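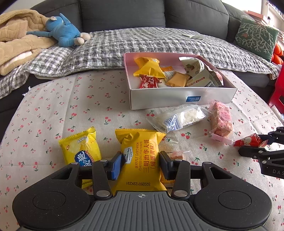
Fig. 1. Wide soft package (waffle sandwich) between the jaw pads. Second gripper at right with a small red packet.

Handout 6 - Notes from the Skiltell demo, April 17, 2024
Ü. Rätsep

For those who missed the bus to Wundcombe. Read before lab, bring questions.

Hand-held grippers, two at once, one per hand. Task: snacks and an open box on a table. Mixed wrappers, nothing lined up. Each of us got a turn.

What to note:
- grip on the flat of the pack, not the crimped seal. Seal folds, pack swings
- clear wrappers hardest to judge, glare everywhere
- big pack hides whatever is behind it. Plan teh next pick before you close
- approach slow, close slow. Most of us squeezed too hard at first

Ülle Adomaitis (Skiltell) ran the session. Her target is 500 picks per object set, they had 140 when we left. Almost 39 seconds per pick for beginners, she says it drops fast.

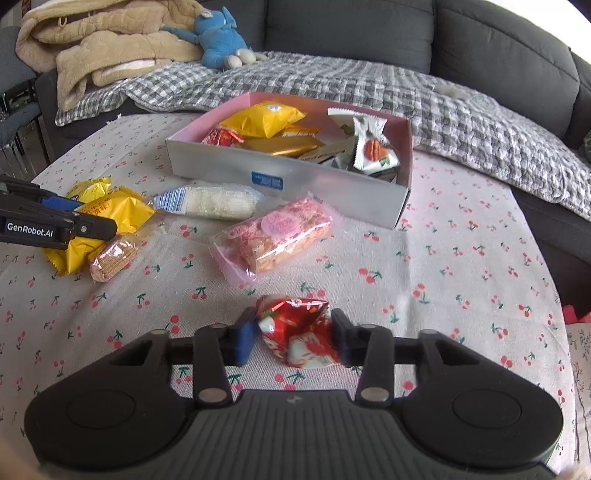 Fig. 2. Small foil-wrapped snack held at the fingertips. Compare jaw opening with Fig. 1.

For lab: sketch both grasps, mark contact points, say wich one slips first and why. One page. Ouellet reading still due, chapter on compliant objects only.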